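Wernby Price Index: README

Version 14. Maintained by Meriem Bouazza. Format: CSV, UTF-8, one row per title, store region and month.

Purpose

Wernby tracks the asking price of video games in digital storefronts, by region. It was started to answer one question: how far does the price of the same game, on the same platform, drift from one country to the next once tax and exchange rates are taken out. It holds list prices and sale prices. It does not hold sales figures, player counts or review scores.

Contents

prices.csv: the main table
regions.csv: the 37 store regions, with currency and tax rate
titles.csv: the 2,000 titles, with genre, platform and edition
rates.csv: monthly exchange rates used for conversion
changes.txt: corrections since the last version

Columns in prices.csv

title_id: whole number, matches titles.csv
region_id: two letters, matches regions.csv
month: year and month, no day
list_price: local currency, tax included where the store includes it
sale_price: lowest price seen in the month, blank if there was no sale
net_price: list price less tax, converted to pounds
source: L for the Lendby collector, M for entry by hand

How the prices were collected

The Lendby collector reads each store page once a day, at 04:00 UK time, and keeps the lowest and highest price for the month. Where a page fails to load on three days running, the row is passed for entry by hand and marked M. Rows marked M have no sale price, even if a sale took place. Leave them out of any work on discounts.

Titles were picked by genre. The largest group is family and party games, followed by shooters, racing, cooking and farming. Deluxe and season editions have their own title_id and should not be averaged with the standard edition. Bundles are left out entirely. A game sold only as part of a bundle in one region will therefore have gaps there.
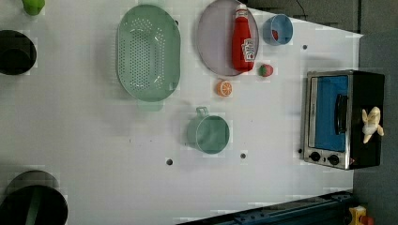 Ashraf Abdel Rahman objects to the treatment of bundles, writing that leaving them out makes the smaller regions look dearer than they are, as several publishers sell the standard edition there only with an add-on pack. He would prefer a flag column. The flag is planned for version 15, and the bundle rows already collected will be added then under their own file name.

Known problems

Tax rates are applied by month. A rate that changed mid-month is recorded from the following month, so net_price can be wrong for one row per title.

400 rows from April were converted with the March exchange rate. They have been corrected in this version and are listed in changes.txt. Anyone who worked from version 13 should run their figures again.

Two regions changed currency during the period. Both keep the same region_id, and the currency column in regions.csv shows only the current one. Use rates.csv for earlier months.

Free games are stored with a list_price of 0. A blank list_price means the title was not on sale in that region.

Checking

The Porkwood script compares each new month with the one before and marks any list price that has more than doubled or halved. Marked rows are read by a person before release. To run it, place all four CSV files in one folder and type:

porkwood check prices.csv

The script needs Python 3 and no other packages. It writes to porkwood.log and does not alter the data.

Licence and citation

Free to use and share with credit. Cite as: Bouazza, M., Wernby Price Index, version 14. Corrections should give the title_id, region_id and month, with a copy of the store receipt or page where one exists.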